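Foam letters keep falling from black cloth backdrop, and the cloth is full of wrinkles

Asked in Home, Crafts and Events
Tags: fabric, foam letters, table display, backdrop
Viewed 238 times

Posted by Aravind Nambiar, May 20, 2023

Hello to all. I hope I put this in the correct section. I searched before writing, but the older threads are mostly for balloons and paper, and my problem is with foam.

I must prepare a small table display for our open day in Witport. It is a plain table against a white wall. Behind the table I hang a black cloth and on the cloth I put colorful foam letters, the kind which are sold for children. The words are in two rows, small letters for the upper word and big ones for the lower word. I like this look very much, because the colors are strong on the black and people can read them from the door.

I have three difficulties.

The first is the letters. I used double-sided tape from the office drawer. In the evening all is good, and in the morning one or two letters are on the table or behind it. It is always the big ones which fall. The small ones stay better.

The second is the cloth. I bought it in January and it was folded in the package since then. I fixed it along the top with small dark clips, and it hangs down to the back edge of the table.

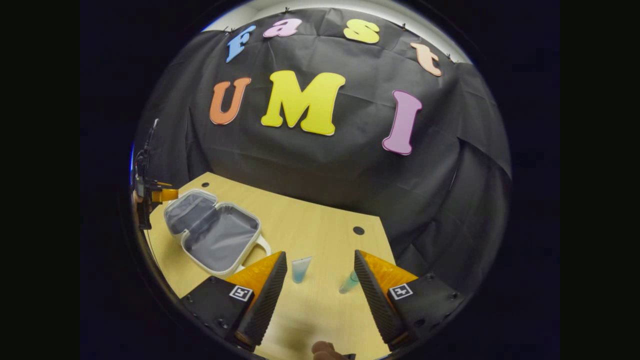
I tried to pull it tight from the sides, but then the clips slide toward each other and the folds only move to another place. I do not own a steamer. I have a normal iron, but I am afraid to make shiny marks on black fabric, as I did once with a pair of trousers.

The third difficulty is smaller. I would like to keep things on the table simple: two clear plastic cups and a storage case with gray quilted lining, with the lid open. The cups are light, one is a bit blue and one a bit green. My colleague says that pale cups will disappear on a pale wooden table and I should put a dark cloth there also. I am not convinced. What is your opinion?

I cannot make holes in the wall, this is a rule of the building. My budget is small, and I would prefer not to buy a stand with a frame. The display must stay for 18 days, so I do not want to repair it each morning.

Thank you for your patience with my English.

3 replies

Posted by lingate_sewing

Hello Aravind, I made many backdrops for school theater, so I will try to answer in order.

Begin with the fabric, and take all the letters off before you do anything. Foam does not like heat. If you iron near it, it can shrink or become hard at the edges.

For ironing black fabric without shine: turn it to the back side, put a thin damp cotton towel over it, and press through the towel. Do not slide the iron. Press, lift, move, press again. First look if there is a label. If the cloth is polyester you need the low setting, and you should try one corner which will be behind the table anyway. When you finish, do not fold it again. Roll it on a cardboard tube, or hang it immediately while it is still a little warm.

If you do not want to iron, hang it in the bathroom, let the hot shower run for some minutes and close the door. It takes out the small wrinkles. The deep lines from the package will stay, I must be honest about this. There is also the spray bottle method: clean water, a fine mist, pull softly down with the hands, and leave it overnight.

Then the weight. A cloth that hangs only from clips will always make waves between the clips. Sew or tape a tunnel at the lower edge and put a wooden stick inside, or a flat metal bar. It pulls the cloth down equally. Even a curtain weight at each corner is helpful, but the stick is better. You have to make the cloth a little longer than the table edge so that the stick can hang behind the table and is not visible.

For the sliding clips, fold the top edge two times before you clip it. The clips bite better in thick fabric. You can also put a small piece of rubber band in each one.

Now the letters. Tape holds to the foam quite well, but it does not hold to fabric, it holds only to the small fibers on top. These come off, and the letter goes with them. What I use:

Safety pins from behind. You put the pin through the cloth and catch only the back half of the foam, so from the front you see nothing. Use two pins for a small letter and four for a big one. With wide letters, such as M, put the pins near the top, otherwise the upper part bends forward.

Or a few stitches with black thread. It is slower, but for 18 days I would do this. You can cut it after and the letters are not damaged.

Please do not use hot glue. I did it one time and the foam melted in the middle, and the glue came through the cloth to the other side.

To make the rows straight, lay the cloth on the floor, put a string from one side to the other, and place the letters on the string. If you do it while the cloth is hanging, you will believe it is straight and then you step back and it is not.

About the cups, I agree with you. I would leave the wood.

Posted by mrs_alvarado

just use velcro

the sticky kind, only the rough half goes on the letter. on some black cloth it grabs by itself and you can move the letters when you want. on smooth cloth it will not work, so try with one letter first before you buy a lot

Posted by Virnum Display Corner

I have another opinion on the wrinkles. If the cloth is thin, you can work a long time with the iron and after two days it looks the same as before. I would ask in a fabric shop for a heavier one, for example black felt or a matte curtain material. The weight that I look for is 200 grams per square meter or more. Thin cloth also lets the white wall shine through a little when the room is bright. The good thing with felt is that the velcro of the previous poster will hold on it directly.

For the pale cups: your colleague has a point, but a dark cloth on the table together with a dark cloth behind makes a big black hole, and then the case will be the only thing people notice. Try first to move the cups. When they stand in the center with free wood around them, the eye finds them. If you are still not happy, put something with color inside, paper strips or buttons. A clear cup that has something in it is much easier to see than one without.

With the case I would be careful that the open lid does not touch the backdrop. Each time a visitor moves it, the cloth moves too, and your letters move with it.

Comment by Aravind Nambiar

Thank you to everybody. I tried the velcro with one letter, and my cloth is too smooth, it came off when I closed the door. So I will sew them with the black thread. The towel method I tested on a corner and there is no shine, I am very happy about this. For the stick, is it a problem if it is shorter than the cloth? The one I have does not reach to both sides.

Comment by lingate_sewing

A little shorter is fine, a hand width on each side. If it is more than this, the corners will curl to the inside. Then put a curtain weight in each corner, and leave the stick in the middle.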